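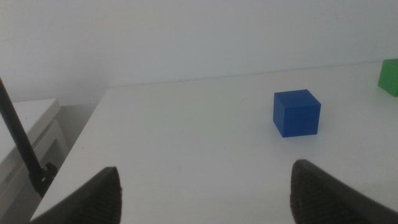
Notes from the Orchard Office: Our Sour Cherry Season at Pusta

The sour cherry blocks at Pusta came into full production this year, and I would like to set down how the season went for those growers and customers who follow this blog. We planted the first trees on the eastern slope in place of an aging plum orchard, and for several years they gave us little more than pruning work. This summer they filled 276 bins, which went to two packing lines and one juice customer.

Spring was the difficult part. Bloom opened early in March on the lower rows, and we had frost on several nights after that. The wind machines ran from midnight until sunrise. The lower rows lost a good share of their flowers, while the rows above the access road were hardly touched. We had discussed moving the boundary of the block uphill before planting and decided against it at the time. When the lowest rows come out, they will not be replanted with cherries.

Pollination was handled as in previous years. We placed 80 hives across the property, and our beekeeping contractor asked that they remain a few days longer than planned owing to cold mornings. Fruit set in the upper rows was heavy enough that some limbs needed propping by early summer.

Harvest lasted 19 days. Most of the fruit was shaken mechanically and dropped straight into chilled water tanks. The younger trees were picked by hand, as their trunks are not yet strong enough for the shaker. Crews started at 4:30 in the morning and stopped before noon. I wish to record our thanks to them, and also to the Muñoz orchard across the valley, which lent us a second tank trailer when ours was out of service with a cracked axle.

On the packing side, this was our first full season with Flilto, the pitting and sorting plant on the county road. Their intake hours are shorter than those of our former packer, and we had to change our trucking schedule twice in the opening week. The grading reports, however, arrive the same evening and are much easier to read. Stem content was higher than we would like in the first loads. We adjusted the shaker settings and the later reports improved.

Several customers have asked about Destow, the late variety we have on trial at the north end. The fruit is dark, firm and rather tart, and it ripens well after the main crop. We have only a few rows and sold nothing from them this year apart from small lots to a bakery and a jam maker, both of whom have asked for more. The trees are slow to branch and need more attention in winter than our standard variety. We have ordered up to 300 additional trees, subject to what the nursery is able to supply, and will plant them on the higher ground.

Irrigation repairs are now under way in the main block. Two of the older lines had clogged with silt and will be replaced before the leaves drop. Soil samples have been sent out, and the compost order will be settled once the results are back.

Growers who wish to walk the Destow rows are welcome to contact the orchard office. Pruning begins after the first hard freeze, starting with the upper rows.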